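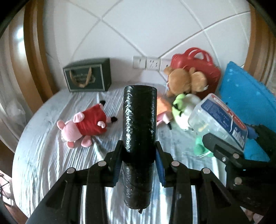
Cylinder in black plastic wrap, held upright.

Skanora wetland: bittern call survey, second season

The second season of acoustic monitoring at the Skanora wetland closed in September. Recorders were installed at 2 sites, the northern reed bed and the Jaunzems drain, and programmed to run from 90 minutes before sunset until midnight, then again before dawn. The target species was the Australasian bittern, with Baillon's crake and spotless crake logged as secondary records.

The northern recorder operated for the full deployment. The Jaunzems unit lost power for part of the season after water entered the battery compartment. Data from that period have been excluded from both sites so the comparison is like for like. After exclusion, 381 hours of audio were available for analysis.

Files were processed with the same recogniser settings used last season. Every candidate detection was then checked by ear and against the spectrogram. Of the candidates flagged as bittern, 85 per cent were confirmed. Most of the rejected files contained pobblebonk calls or distant pump noise, both of which overlap the low-frequency band of the bittern boom. Pump noise was confined to the Jaunzems drain and was worst on still evenings.

Confirmed calls were concentrated in the northern reed bed, in the hour after sunset. The number of calls can't be converted to a number of birds. A single male may boom repeatedly through the night, and neighbouring males can't be separated reliably on a single-channel recorder. We therefore report occupancy only: the northern reed bed was occupied, and the drain returned no confirmed bittern calls.

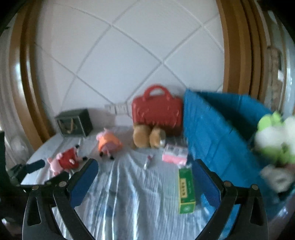 Table with toys, boxes and a blue bag.

Water level remains the main management variable. The gauge at the Skustar regulator showed a drawdown late in the season that exposed the outer margin of the reeds. Bitterns nest on trampled platforms close to the waterline, and a rapid fall gives foxes and cats dry access. Moataz Sqalli has drafted a revised regulator schedule that slows the rate of release while eggs or dependent young may be present. The draft also sets a buffer of 100 metres around occupied reed, inside which slashing and spraying would stop until autumn.

For next season the drain recorder will be moved to the Olloreo inlet, where the reed is denser and the pump is out of earshot. The northern recorder stays where it is. Both housings will be fitted with new gaskets before deployment.

Members holding incidental bittern records from the catchment should send the time, the grid reference and whether the bird was seen or heard. Please don't use call playback at any of the sites.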